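**Asunto:** Re: [avell-dev] Apertura incorrecta con objetos redondos y saltos de pose en las sesiones de Giltville

Hola a todos:

Contesto a lo de Wumpini. Copio su mensaje porque a la lista llegó con el adjunto cortado y algunos lo leísteis a medias.

> **Wumpini Osei escribió:**
>
> He pasado las sesiones de Giltville por la rama principal de Avell y tengo dos problemas que creo independientes.
>
> 1. El estimador de apertura da la pinza por cerrada cuando hay una fruta entre los dedos. No en todos los episodios, pero sí en 41. Al reproducirlos en Clerkside se ve el salto en la curva: baja bien, se para donde debe y al cabo de 10 fotogramas cae a cero.
>
> 2. En las sesiones con dos pinzas, la pose de la cámara da tirones cuando la segunda entra en el campo. Con una sola pinza no lo he visto.
>
> He probado a subir el límite de puntos a 3.000 y el segundo problema no mejora. El primero no lo he tocado. Si alguien me dice por dónde empezar lo miro yo, pero no conozco el código de la apertura.
>
> Uso la configuración por defecto y el modelo de lente que viene con Alemneh.

Gracias por el informe. He reproducido los dos. Efectivamente son cosas distintas, aunque comparten una parte: la máscara.

## Apertura

El estimador actual busca el borde interior de cada dedo y mide la distancia entre los dos. Para encontrarlo usa un umbral de contraste contra lo que haya detrás. Cuando el hueco deja ver el mantel funciona, incluso con los cuadros azules. Con un objeto agarrado no hay hueco, y el filtro temporal aguanta la última medida buena hasta que caduca la ventana. De ahí los 10 fotogramas: es el valor de `hold_frames`. Después el código interpreta que no haber encontrado hueco equivale a pinza cerrada, y escribe un cero.

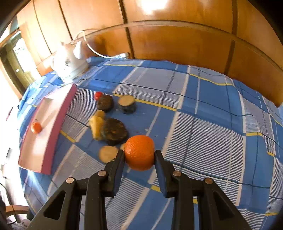

*Giltville, agarre de un cítrico. La rama principal devuelve apertura 0.*

Las almohadillas azul marino reflejan más luz que la parte exterior de los dedos, que es negro mate, y eso tampoco ayuda. El detector puede engancharse al cambio entre almohadilla y dedo y tomarlo por el borde interior. Lo he visto en la salida de depuración del lado izquierdo.

Lo que propongo es dejar de medir en las puntas. Los pasadores metálicos del varillaje están más abajo, quedan despejados con la fruta agarrada y contrastan con las piezas negras. En la rama `apertura-pasadores` he hecho lo siguiente:

- se detectan los cuatro pasadores como elipses dentro de una región fija;
- se corrige la distorsión con el modelo de Alemneh;
- la apertura sale de la cinemática del varillaje, con una tabla que se genera una vez por pinza.

Dos avisos. El color de los pasadores no sirve como criterio: el del extremo derecho sale más oscuro y cobrizo que el del izquierdo, así que uso solo forma y posición. Y si el detector encuentra menos de tres, el valor se marca como `NaN`. Nada de ceros por defecto - quien consuma la señal tendrá que tratarlo. Sé que esto rompe el script de exportación de Clerkside, que convierte los `NaN` en cero sin decir nada. Hay un parche aparte, por favor revisadlo antes que este.

Con la rama nueva, los episodios de la lista de Wumpini dejan de caer a cero. No tengo medida de referencia de la apertura real, de modo que no puedo dar un error en milímetros. Si alguien conserva las lecturas del calibre, que me escriba.

## Pose

En este caso la causa es más simple. La máscara del seguimiento es estática: tapa nuestra pinza en la parte inferior y las esquinas negras de la lente. Todo lo demás se considera mundo fijo. La segunda pinza no lo es.
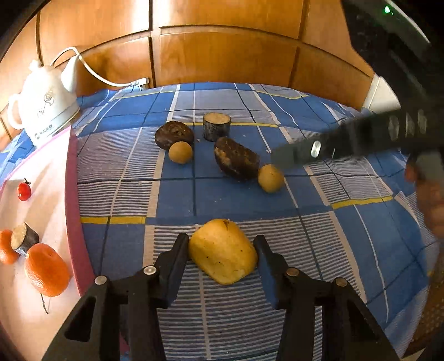

**seguimiento / máscaras**

La otra pinza entra por la derecha en diagonal, con el cuerpo negro y unas ranuras rectangulares claras que dan esquinas muy nítidas. El extractor se las queda casi todas. Detrás asoma una mano desenfocada, que apenas aporta puntos. Por eso subir el límite a 3.000 no arregla nada: los puntos adicionales también caen sobre la pinza, y el paso robusto acaba aceptando el grupo equivocado cuando el mantel tiene pocos puntos estables.

Lo del mantel merece comentario. Yo daba por hecho que una tela a cuadros era ideal para el seguimiento y no lo es tanto. El dibujo se repite, y el emparejador confunde una banda con la vecina si el movimiento es rápido. Los objetos de encima tampoco son anclas fiables, se supone que los vamos a mover. En la pared de madera, las juntas entre paneles funcionan bien y los reflejos no. El hervidor blanco del fondo es de lo mejor que tenemos en esa mesa, siempre que no se queme con la luz de la ventana.

Cambios en la rama `mascara-dinamica`:

1. Máscara por fotograma para cualquier pinza que no sea la propia. El segmentador es el mismo que ya usamos para percepción, ejecutado a resolución reducida.
2. Dilatación de 25 píxeles alrededor de la máscara. Con menos se colaban los bordes de las ranuras.
3. Reparto de puntos por celdas, para que la pared y el fondo tengan siempre su cuota.

El punto 1 tiene un fallo conocido: el segmentador confunde a veces los trozos marrones oscuros del centro de la mesa con partes de pinza. Para la pose da igual, se pierden unos pocos puntos. Para percepción sí importa, y por eso la máscara dinámica se guarda en un canal aparte. No la uséis para etiquetar objetos.

El punto 3 lo podemos fusionar ya, no depende de los otros dos y no he visto regresiones con una sola pinza.

## Qué hace falta

Wumpini, si puedes, vuelve a pasar las sesiones de dos pinzas con `mascara-dinamica` y los límites por defecto, sin los 3.000. Me interesan sobre todo los tramos en que la segunda punta queda cerca de los objetos del centro, donde más superficie de mantel tapa. Manda el registro completo, no solo la curva.

Del resto necesito a alguien que revise la generación de la tabla del varillaje. Está en `tools/linkage_table.py` y la escribí deprisa; supone simetría perfecta entre el dedo izquierdo y el derecho, y no estoy seguro de que se cumpla en pinzas con holgura.

Me gustaría cerrar las dos ramas en agosto, antes de cambiar el formato de los episodios. Si alguien prefiere que la máscara dinámica quede desactivada por defecto, que lo diga en este hilo. Yo la activaría solo cuando los metadatos declaren más de una pinza.

Saludos

--
avell-dev: para darse de baja, enviar un mensaje vacío a la dirección de administración de la lista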